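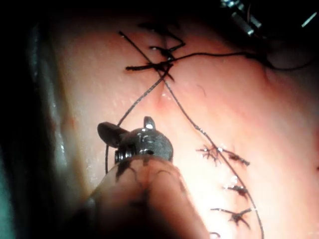 17 Feb 2020

Brush head shedding and pickup, small smudger, batch from Vostow

Purpose: decide whether the Vostow goat/synthetic blend can replace the all-goat head on the short smudger. Joaquim wants an answer before the ferrule order goes in. Same handle, same ferrule, same glue line for both. Only the hair changes.

Samples: 14 brushes of the blend, 14 of the all-goat. All from current stock, none hand-picked. Labeled on the handle end with paint pen because the adhesive labels came off in the wash last time.

Prep: each brush washed once in the mild bar soap, rinsed under the tap, reshaped with fingers, dried flat overnight on the mesh rack. No guards. Edeltraud points out that most customers store them upright in a cup, bristles up, and that water runs into the ferrule that way. True, but it's a separate test. Noted for later.

Dry shed: each brush stroked across white card, 300 strokes, light pressure, one direction. Hairs picked off with tweezers and taped to the sheet. All-goat lost most of its hairs early and then settled down. The blend lost fewer at the start but kept dropping one now and then all the way through. I don't like that pattern. Early loss is loose hair left over from trimming and a better comb-out at the factory would fix it. A slow steady loss points to the glue.
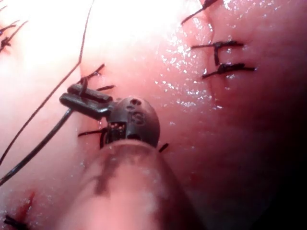 Cut one blend head open lengthwise to check. The adhesive had wicked up well on the goat side of the bundle and poorly where the synthetic fibers were packed together. There was a dry pocket near the middle, and fibers pulled out of it with no real effort. Cut an all-goat head for comparison: glue right through, slightly too high if anything, which would account for the stiff feel at the base that Ming-te complained about in July.

Pickup: pressed pan shadow, the matte brown from Brilstead and the shimmer bronze from the same palette. Three presses into the pan, tap once, weigh the brush before and after. The balance in the back room drifts when the heater kicks on, so I ran everything with the heater off and the door shut. Discard the first two readings on the sheet, they were taken before I worked this out.

Matte brown: all-goat picks up more, by a clear margin, and also kicks up more powder in the pan. Shimmer bronze: no difference I would defend. The synthetic fibers hold the larger flakes well enough.

Laydown: swatched on the inner forearm over primer and on bare skin. Three forearms (mine, Ming-te's, Edeltraud's). Over primer the blend gives a tighter, darker line and needs fewer passes along the lash line width. On bare skin it skips at the start of the stroke and then drops too much in one place. All-goat is softer at the edges in both cases. For smudging out pencil the blend is better, no argument from anyone. It has enough spring to push wax around and it cleans up faster afterward.

Cream shadow: tried the Manalo pot, taupe. All-goat soaked it up and was a mess to wash. Blend was fine. We don't sell this brush for creams but people will use it for creams.
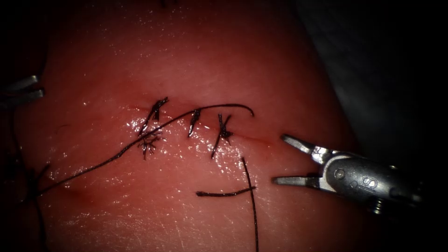
Shape after washing: the blend comes back to its dome without help. All-goat splays a little at the tip and needs reshaping while damp. After the second wash two of the all-goat heads had a visible split down the middle. Combed out, came back, split again on the next wash. Set those aside in the drawer with the July returns.

Softness: blind test on the back of the hand, eyes shut, Ming-te and Edeltraud. Both preferred all-goat. Both could tell them apart every time. Ming-te called the blend "a bit pointy" and I agree. The tips on the synthetic are tapered but the taper is short. Ask Vostow if the longer taper is available in the same diameter and what it does to the price.

Cost: Vostow quoted on a minimum run of 1,463 heads. Odd number, apparently it is what fits their tray count. Joaquim has the sheet. The savings per head are real but small, and one round of returns for shedding would wipe them out.

Where this leaves it: not approved as supplied. The blend does the job this brush is sold for, mainly smudging liner, and I would take it if the glue pocket were fixed. Wrote to Vostow with a description of the cut section and asked for either a thinner adhesive or a longer soak before the ferrule is crimped -- preferably samples of each.

To do
Repeat dry shed on new samples, same stroke count, note the stroke number for every hair.
Upright storage test, bristles up, as per Edeltraud.
Get a second bar of the soap, this one is nearly gone.
Give Joaquim the short version so he can hold the ferrule order.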